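Section 8. Preparing the Plallton Facial Steamer for First Use

Read this section in full before filling the tank. The steamer is intended for cosmetic use on the face and neck of adults. It is not a medical device and must not be used to treat any skin condition.

8.1 Before you begin

Remove all packing material, including the film over the nozzle. Check that the tank, the nozzle cover and the power adapter are present. The model number, 1012 or 1088, is printed on the underside of the base. Both models are prepared in the same way, except where a note states otherwise.

CAUTION: Do not use the steamer on broken, sunburned or recently peeled skin. Persons who use prescription creams on the face should ask their doctor before the first session.

8.2 Placing the unit

1. Choose a firm, level surface at about the height of your elbows when seated.
2. Place the unit with the nozzle facing you and the tank window facing outward.
3. Leave a clear space on both sides of the base. The air openings must not be covered.
4. Connect the adapter to the unit first, then to the wall outlet.
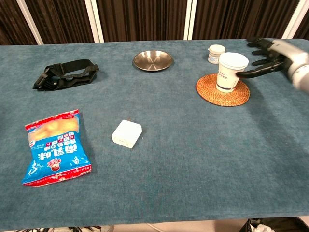

Steam settles on whatever stands near the nozzle, and the surface under the unit should be one that can be wiped dry. Glass, tile and sealed stone are suitable. A soft table covering with a pile, such as the teal-blue cloth shown, holds moisture and should be protected with the waterproof mat supplied with the unit. Place the mat so that it extends past the base on every side. Keep cords away from the front of the table, where they may be caught by a foot or a chair.

8.3 Filling the tank

1. Lift the tank straight up by its handle.
2. Fill with distilled water to the upper line. Do not fill past this line.
3. Replace the tank and press down until it clicks.

CAUTION: Never add oils, toner, salts or perfume to the water. These leave deposits in the heating chamber and may irritate the eyes.

Note: On model 1088 the tank has a second, lower line. This marks the smallest amount of water needed for a short session.

8.4 First session

1. Wash the face with a mild cleanser and remove contact lenses.
2. Press the power button once. The light flashes while the water heats and stays on when steam is ready.
3. Sit with your face at least 8 inches from the nozzle.
4. Stop at once if the skin stings or feels too hot – do not wait for the timer.
5. When the session ends, pat the skin dry and apply your usual moisturizer.

Persons with dry or easily reddened skin should limit use to one short session a week. Allow the unit to cool fully before emptying the tank.

Replacement mats may be ordered from Kesthorpe under part number 1499.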